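« Une serviette, c'est d'abord un mensonge sur la taille »

Elle reçoit dans l'arrière-boutique de Lammont, entre une calandre qui souffle comme un vieux chien et une étagère de nappes dont l'accès est interdit aux visiteurs, aux enfants et, depuis janvier, à son propre mari. Vingt ans de linge de maison, dont une bonne moitié passée à plier celui des autres. Elle préfère que son nom reste sur la fiche de paie. « Mettez la plieuse. Tout le monde m'appelle comme ça, et puis ça évite que ma belle-mère lise l'article. »

La maison Lammont lave, repasse et loue du linge blanc. Uniquement du blanc. On a bien essayé l'écru, une saison, pour un hôtel d'Olau qui voulait « de la chaleur ». L'écru est revenu gris, l'hôtel est revenu au blanc, et l'on n'en parle plus qu'à voix basse. Il reste 208 pièces de cette aventure dans un placard du premier étage. Quand on demande à les voir, elle répond que le placard ferme mal et qu'il vaut mieux ne pas insister.

Nous étions venus parler du pli, sujet que l'on croyait mince. Au bout d'une heure, elle n'avait pas fini avec les coins.

« Les gens commencent par le milieu. Ils attrapent le tissu, ils le secouent, ils regardent ce que ça donne. Ça donne un chiffon. Il faut prendre les coins, les deux du même bord, et attendre. » Attendre quoi ? « Que ça tombe. Le tissu a son idée, vous avez la vôtre. Laissez-lui le temps de dire la sienne, ensuite vous n'en tenez pas compte. »

Elle fait la démonstration avec un torchon qui n'avait rien demandé. Les deux coins entre le pouce et l'index, le bord tendu, mais pas trop. C'est là, paraît-il, que tout se joue. Trop tendu, le bord est beau et le reste tire la tête. Pas assez, une vague se forme au centre, molle, ronde, qui se promène d'un côté à l'autre à mesure qu'on la chasse. À l'atelier, on appelle cela « la bosse ». Elle en parle comme d'une parente éloignée qu'il faut bien loger de temps en temps.

« La bosse, vous l'écrasez ici, elle ressort là. Les débutants se battent avec elle, ils tapent dessus. J'en ai vu un lui parler. Alors qu'il suffit de rouvrir un peu, de passer le plat de la main vers le bord libre et de recommencer. »

Combien de fois ? Elle hausse les épaules. Sur une toile épaisse, une seule suffit. Sur un tissu fin, elle en a compté jusqu'à 37, un soir de mauvaise humeur, avec une nappe destinée à un mariage de Fovorholm. « Je savais très bien que quelqu'un renverserait du vin dessus avant le fromage. J'ai recommencé quand même. C'est une maladie, mais elle paie le loyer. »

Le blanc fin, justement, est sa bête noire. Elle trouve la formule mauvaise et nous demande de la garder. Une étoffe légère n'a pas de tenue, elle garde la mémoire de tout, du fil à linge, du panier, du doigt qui s'est posé en trop. Et sur une table blanche, on n'y voit rien. Il ne reste que les ombres pour savoir où finit le tissu. « Mon premier patron m'avait mise à une table blanche. Je croyais qu'il m'en voulait. Il m'en voulait, d'ailleurs. Mais j'ai appris à regarder l'ombre sous le bord. Si elle est régulière, le bord est droit. Si elle fait des dents, vous reprenez. »

Elle a gardé la table blanche. Les collègues travaillent sur du bois, elle non. Elle reconnaît que c'est moins commode, plus salissant, et qu'elle n'en changerait pas pour un empire, « ni même pour une prime, mais on ne m'a jamais posé la question de la prime ».

Vient le chapitre délicat, celui des méthodes. Il en existe 3, assure-t-elle, et 2 sont mauvaises. La première consiste à plier en l'air, contre soi, le menton en guise de pince à linge. « C'est comme ça que font les gens heureux. Le résultat est épouvantable. » La deuxième, en vogue dans les vidéos, prétend tout régler d'un seul geste, une torsion, un croisement des mains, et voilà. Elle l'a essayée un dimanche entier, enfermée dans la buanderie. Son jugement tient en un mot que la rédaction a préféré retirer. La troisième est la sienne : à plat, les coins d'abord, le bord ensuite, le milieu s'il reste du courage.

Et le drap-housse ? Long silence. La calandre souffle. « On m'avait dit que l'entretien porterait sur des choses pliables. »

Elle n'a pourtant rien d'une puriste. Chez elle, avoue-t-elle, les torchons vont en boule dans un tiroir, et le tiroir se ferme avec la hanche. Les serviettes de toilette ont droit à deux plis, parce que la baignoire est en face de la porte et que les invités jugent. Pour les draps, c'est son mari qui tient l'autre bout, mal, depuis leur emménagement rue de Mangundap. « Il tourne toujours du mauvais côté. Moi à gauche, lui à gauche. On se retrouve avec un drap en hélice. Je me dis qu'un couple qui plie bien ses draps a forcément quelque chose à cacher. »

On lui demande, pour finir, si elle voit encore quelque chose de beau dans un rectangle de tissu blanc, après tout ce temps. Elle prend la question très au sérieux, ce qui nous embarrasse un peu. Elle étale une pièce fine devant elle, saisit les deux coins du bord le plus proche, ne bouge plus. Au centre, la bosse est là, évidemment.

« Regardez-la, celle-là, elle est contente. » Elle la laisse où elle est, le temps de finir son café, qui refroidit depuis seize heures sur la calandre, à l'endroit précis où une pancarte interdit de poser les tasses. Puis elle nous demande si nous avons encore beaucoup de questions, car il lui reste des taies.

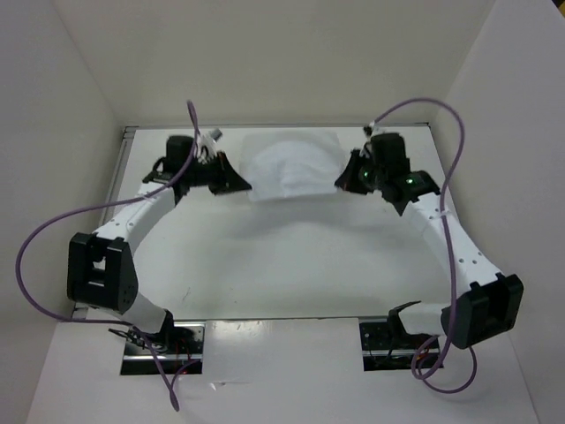 Tissu blanc et fin sur table blanche : les deux coins du bord, et des plis encore souples au milieu.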